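Grundmont Miniature Rules and Campaign Pack

Item 2519
In stock, ships from our Wurnstead shop

We have been playing Grundmont on and off for the better part of three winters now, and it makes us very happy to finally be able to sell it as a proper boxed set (the stapled booklets served us well, but they were getting pretty ragged!). It is a tabletop game of small battles between the river towns of Hulov and Veres, with muskets, a little cavalry, and a great many muddy roads. If you have a shelf of painted figures from the horse and musket period, you can almost certainly use them as they are.

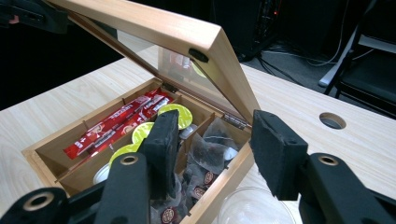

A normal game takes one evening and covers 14 turns, though we have had a few end early when somebody's grenadiers decided they had seen enough. Each side draws order chits at the start of the turn, and you will want to keep those sorted by brigade, or you'll spend half the night hunting for the right one. Any divided box will do the job, and a wooden tea box with a glass panel in the lid and thin partitions running front to back is just about perfect, as the chits stay in their rows and you can close the lid between sessions. We like it much better than the little plastic bags we used to use.

What you get

The rule book, spiral bound so it lies flat
Two quick reference sheets, one for each side
A deck of 33 event cards
More than 500 order and status chits, already punched
A campaign map of the Hulov valley, printed on heavy paper

Figures, dice, and terrain are not included. Bases can be any size you like, so long as both players use the same one, and the back of the rule book has a page on mixing scales if your collection is as jumbled as ours. 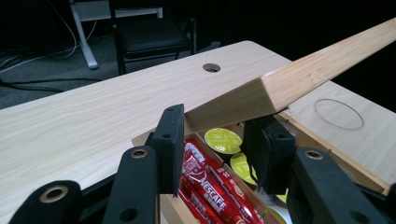 Linking your battles

The campaign rules are the part we are proudest of. Losses carry over from one game to the next, supplies have to come up the road from Veres, and a general who sits still too long will find his men drifting home for the harvest. You can play the whole thing with two people, but four is more fun if you have the table for it.

Orders placed before noon usually go out the same day.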